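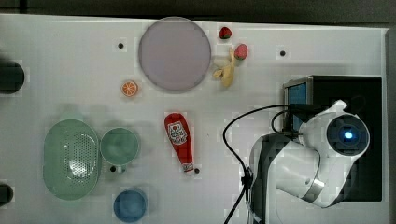 Laiba Yousafzai writes that the Lamov alarm woke her before she smelled any smoke, and that she will buy a second one for the hall.

Lamov Smoke Alarm, model 3518
Made by Janjua. Sold by Gruria.

The alarm has a sealed battery and a large test button. Please press the button every month. 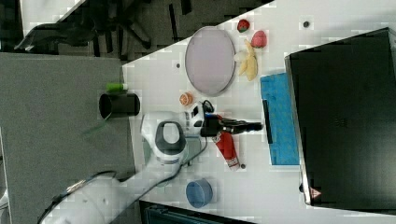
It is fixed to the ceiling with two screws, which are in the box. Keep it away from the kitchen door. Weight: 100 g. Price: 22.

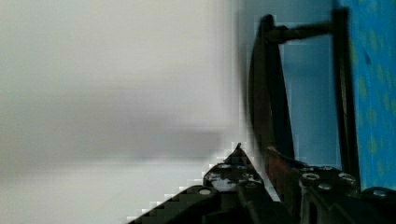 A buyer in Trilivby asks if it can be painted. No, paint will close the openings. Delivery takes 9 days.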